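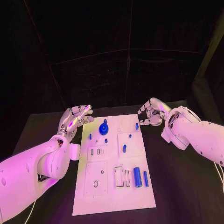
Trollura

A hand-typed collection of ferry delay announcements from the Bridberg crossing, with labels.

Version 2, Friday, August 26, 2022
Maintained by Tsutomu Takagi and Zahira Hidayat

What you get

Trollura holds 905 announcements explaining why a boat was late, early, full, missing, or going somewhere else. They were read over the loudspeaker or chalked on the board at the two landings, Bridberg and Au, and copied down by people who had time to do so, the boat being late. Each announcement has been typed out as given, dated to the month, and filed under one of 21 reasons.

The name comes from a passenger who blamed a troll under the Au landing for the whole of one April. Her theory fit the data as well as the official ones did, so we kept it.

Files

announcements.csv: the main table, one announcement per row
reasons.csv: the reason codes, with what we think they mean
second_opinion.csv: 100 rows labeled again by the other maintainer
CHANGES.txt: what moved between versions, and in two places an argument

Everything is UTF-8 with commas between fields. Announcements contain plenty of commas of their own, so the text field is quoted. If your rows come out in pieces, your reader is ignoring the quotes. Spreadsheet programs will also try to turn "9-10" into a date. It means minutes.

Columns in announcements.csv

id: a number. Gaps are rows we removed, mostly duplicates.
month: year and month. The day was dropped after we found that half the notebooks disagreed about what day it was.
landing: bridberg or au
channel: speaker, board, or shouted
text: the announcement as typed
reason: a code from reasons.csv
promised_min: the delay promised, in minutes, if one was promised. "Shortly" is left blank. So is "soon," and so is "any minute now," which tempted us.
boat: the boat named in the announcement, or blank
note: anything the typist couldn't keep to themselves

About the reasons

The codes cover the usual things: fog, ice, wind, fuel, crew, and a vehicle that will not start and is parked in front of all the vehicles that will. OPS stands for "operational reasons" and is the biggest group by a wide margin. We made no attempt to look behind it. People have asked us to, and we would love to hear how they get on.

A few codes need care.

SWAN is used only when a swan is mentioned. Geese go under ANIMAL. Zahira feels strongly about this and wrote that part of reasons.csv herself.

KNOCKON means a delay caused by an earlier delay. Traced back far enough, a KNOCKON usually arrives at OPS.

ZAVIER is for announcements that give the boat's name as the whole explanation, as in "The next sailing will be operated by the Zavier." Regular passengers needed nothing further. The Zavier was the spare boat, and it crossed at its own pace. Please don't merge this code into VESSEL; version 1 did, and we got letters.

How it was collected

Passengers wrote in notebooks, on the backs of tickets, and once on a paper bag that had held a fish sandwich and still let you know it. Tsutomu collected the notes and typed them up in the evenings. Spelling on the chalkboard was kept, including the three ways of writing "maintenance." Spoken announcements were tidied only where the speaker restarted a sentence more than twice.

Anything we couldn't hear or read is marked [unclear]. At Au that covers most of the second half of any announcement, for the speaker there hung beside the ice machine.

Only 300 rows come from Au. The rest are from Bridberg, where there was a bench. 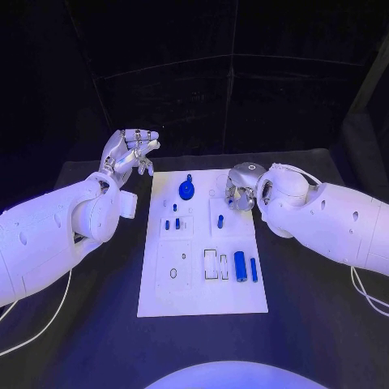 Robot arms over a white board on a dark gray table.

Things to watch out for

People wrote down the good ones. A plain "ten minutes late" was far less likely to make it into a notebook than a swan, so please do not use Trollura to work out how often swans hold up a ferry. A student project did, and the result was alarming.

There is no actual arrival time. We know what was promised and have no record of what was delivered. Tsutomu remembers many of the individual sailings and will tell you about them, but memory is not in the table.

Winter is thin. Pens freeze and so do the people holding them.

Labels are one person's opinion, except in second_opinion.csv, where they are two people's. The maintainers disagree mainly about wind. One of us thinks a "fresh breeze" is weather, the other thinks it is an excuse, and the codes show both positions depending on who was typing.

Good uses

Sorting short texts into groups. Teaching a class about missing values, of which we have a fine selection. Studying how polite English gets as things get worse. Reading aloud on a late boat.

Poor uses

Planning a trip. Suing the ferry.

Privacy

Names of crew and passengers were replaced with CREW and PASSENGER. A dog's name was left in. If it is your dog and you object, write to us and we'll take it out.

License and credit

Free to copy, change, and share, so long as you say where it came from. "Trollura, Takagi and Hidayat" is enough.

Sending corrections

Give the id, the column, and what you think it ought to say. Corrections to wind are closed until the maintainers have spoken to each other. New notebooks are welcome, in any state, though please remove the food first. Scans are fine if both sides of the page are included, as the end of the announcement tends to be on the back.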